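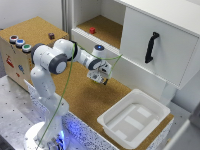 コルク張りの作業台の脇に設置されたロボットアームと、押しボタン付きの木箱、引き戸付きの棚

視察報告：セデッドバーグ(Sededberg)研究棟 マニピュレーション実験室

2026年8月3日、当協会ソフトウェア部会は、セデッドバーグ研究棟のマニピュレーション実験室を訪問した。目的は、学習に基づく動作制御の評価方法と、それを支える記録・再生ツールの運用状況を把握することである。以下、当日の説明と質疑の要点を報告する。

1．実験室の概要

同実験室では、卓上の小物体を対象とする把持、移載、押下、開閉の動作を主な課題としている。机上には箱、棚、トレイが置かれ、黒い取っ手の付いた白い引き戸、赤・青・緑の押しボタン、小さな立方体など、課題に用いる対象がアームの周囲にまとめられている。ハードウェアの構成は1月の改修以降変更しておらず、この間の開発はすべてソフトウェア側で行われたとの説明があった。

2．制御ソフトウェアの構成

制御系は三層からなる。最下層は関節の追従制御を担い、中間層は「Lewis」と呼ばれる動作計画モジュール、最上層は言語による指示を課題の列に展開するモジュールである。各層は共通のメッセージ形式でやり取りし、いずれの層も単独で差し替えることができる。

Lewisは、学習済みの方策が出力する手先の目標位置を受け取り、棚板や扉との干渉を検査したうえで軌道に変換する。干渉が見込まれる場合は目標を修正せず、いったん停止して上位層に差し戻す。自動修正を採らない理由を尋ねたところ、修正後の動作が記録に混入すると方策の誤りが見えにくくなり、再学習の際に原因を切り分けられなくなるためとの回答であった。

3．認識

物体の位置推定には固定カメラの映像を用いる。担当部署からは、白色の棚やトレイは輪郭の抽出が不安定になりやすく、照明条件の影響が大きいとの報告があった。現在は、推定値に信頼度を付して計画層に渡し、信頼度が閾値を下回る場合には把持を開始しない運用としている。

小さな立方体については、指先が対象に近づくとアーム自身による遮蔽が生じる。このため、接近の最終段階では直前の推定値を保持し、グリッパーの開度から把持の成否を判定する。開度による判定は、ごく薄い物体では誤りが多く、改善の対象とされている。

4．記録・再生ツール「Rolesell」

今回の訪問で最も時間を割いて説明を受けたのが、記録・再生ツールRolesellである。関節角、指令値、映像、計画層の判断を同一の時間軸に並べ、任意の時点から再生できる。保存されている試行は1,951件で、このうち1,520件には課題の区切りと成否の注釈が付されている。残りの試行は注釈の確認待ちであり、学習には使用していない。

実演では、引き戸を開く課題の過去の記録が再生された。取っ手への接近から指を閉じるまでの指令値と実測値が重ねて表示され、両者の差が大きい区間には自動で印が付く。閲覧者はその区間を選び、計画層だけを新しい版に置き換えて再計算することができる。実機を動かさずに版の違いを比較できる点は、当部会の会員機関においても参考になると思われる。

一方、再計算の結果は接触後の物体の動きを再現するものではない。扉の抵抗や把持中の滑りを含む評価には、引き続き実機での試行が必要である。同実験室もこの制約を利用手引に明記している。

5．評価の手順

評価課題は13種類あり、4段階の難度に区分されている。最も低い段階はボタンの押下、最も高い段階は引き戸の開放と物体の移載を続けて行う課題である。初期配置は手順書で定められ、試行ごとに物体の位置を変更する。成否は最終状態のみで判定せず、途中で停止した回数と差し戻しの理由も併せて記録される。

評価結果は、共同利用事業「Jendamero」の参加機関に共有されている。参加機関は自機関の方策を登録し、同じ手順による評価を申請できる。申請時には、使用した学習データの範囲と制御周期の記載が求められる。

6．質疑の要点

・方策の更新頻度について：更新は定期的に行い、旧版は評価結果とともに保管する。旧版への復帰は運用担当者の判断で行うことができる。
・安全面について：速度と力の上限は最下層に設定されており、上位層からは変更できない。
・外部提供について：Rolesellの閲覧機能は参加機関に提供済みである。再計算機能は、計画層の依存関係の整理が終わっておらず、提供時期は未定である。
・注釈作業について：区切りの位置は作業者によって差が出やすい。現在は二名が独立に付与し、不一致の箇所を協議して確定している。

7．所見

計画層の差し戻しを記録として残す運用は、失敗の分類に有効であると認められた。他方、信頼度の閾値は課題ごとに手作業で調整されており、課題を増やす際の負担となる可能性がある。当部会では、注釈形式の互換性と閾値の設定方法について同実験室との意見交換を継続し、結果を次回の部会で報告する。

報告：ソフトウェア部会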